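4. Nombrar lo que cabe en un cajón

4.1. El corpus

El material procede de 295 fichas de almacén redactadas en el taller de Citico y de las entradas equivalentes del catálogo de Skinau, cuyo criterio alfabético merecería un artículo propio y bastante paciencia. Se descartaron las fichas ilegibles y las que solo decían «varios», categoría que ocupaba, por cierto, el mejor estante. Cada ficha se transcribió en Cladulness conservando la ortografía original, incluidas las tres maneras de escribir «solenoide», una de ellas con hache.

Seguimos la convención del glosario Þórarinsdóttir, que distingue entre nombre de compra, nombre de uso y nombre de desesperación. El primero figura en la factura; el segundo se pronuncia en voz alta cuando hay que pedir la pieza; el tercero rara vez se escribe, aunque nuestro corpus contiene 55 casos.

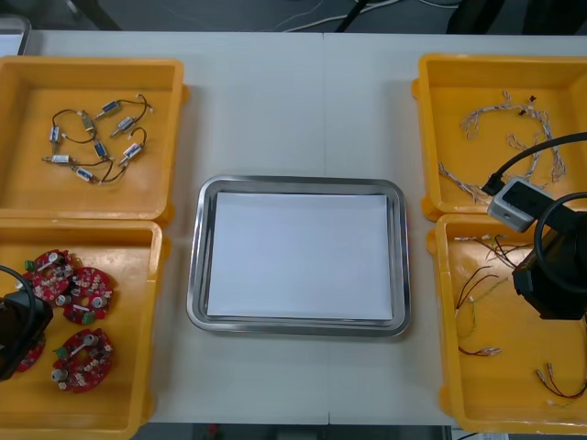 La distancia entre los dos primeros crece a medida que la pieza mengua. Un torno es un torno en la factura, en la ficha y en la conversación. Un actuador pequeño entra en el almacén como «electroimán lineal de doble efecto», pasa a «solenoide» en la ficha y termina siendo «el del muellecito». El diminutivo resulta, además, muy productivo: lo reciben muelles, tornillos, arandelas y, en una ficha de noviembre, un transformador que no se levantaba entre dos personas.

Tampoco los préstamos se comportan. «Push-pull» convive con «empuje y tracción», con «tira y afloja» y con un «puspul» que al menos tiene la ventaja de decir cómo se lee. Las cuatro formas aparecen en fichas de la misma letra, de modo que la hipótesis generacional, tan cómoda, queda sin apoyo.

Figura 3. Solenoide push-pull, con el émbolo metálico y el muelle a la vista; «el del muellecito», en nombre de uso.

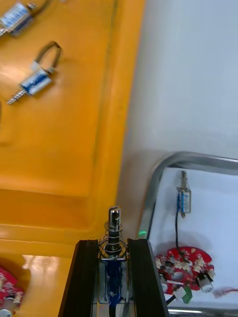
4.2. Las abreviaturas

Abreviar es el único procedimiento que el taller de Citico aplica con rigor, si bien cada turno aplica el suyo. «Con.» vale por conector, conexión, contacto y, en un caso, por la preposición. «Pl.» designa la placa, el plástico y el plural. El lector ajeno deduce el sentido por la posición en el renglón; el lector de la casa, por la costumbre.

Las placas de circuito plantean una dificultad suplementaria: traen texto propio. Quien redacta la ficha puede copiar una referencia impresa, del tipo J20, y ahorrarse el nombre. La copia es fiel y sirve de poco, ya que identifica un conector dentro de una placa y deja sin bautizar la placa.
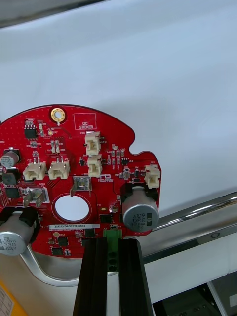

¿Conviene unificar las abreviaturas de un almacén ya en uso?

Conviene hacerlo en las fichas nuevas y dejar las antiguas como están, acompañadas de una tabla de equivalencias. Reescribirlas borra la única pista sobre lo que quiso decir quien las redactó.

El catálogo de Skinau optó por lo contrario y normalizó el 100 % de sus entradas. El resultado es impecable y los pedidos siguen haciéndose con el nombre antiguo, anotado a lápiz en el margen.

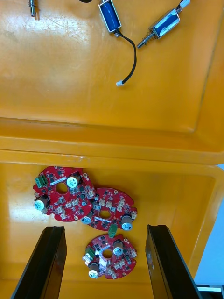
4.3. Limitaciones

El corpus es escrito y el fenómeno es sobre todo oral. Los nombres de desesperación están, con toda seguridad, infrarrepresentados, y los recogidos muestran una contención que atribuimos a la presencia del cuaderno. Queda pendiente el cotejo con las listas de pedidos, que se archivan en Citico bajo la abreviatura «L.», junto con las lámparas.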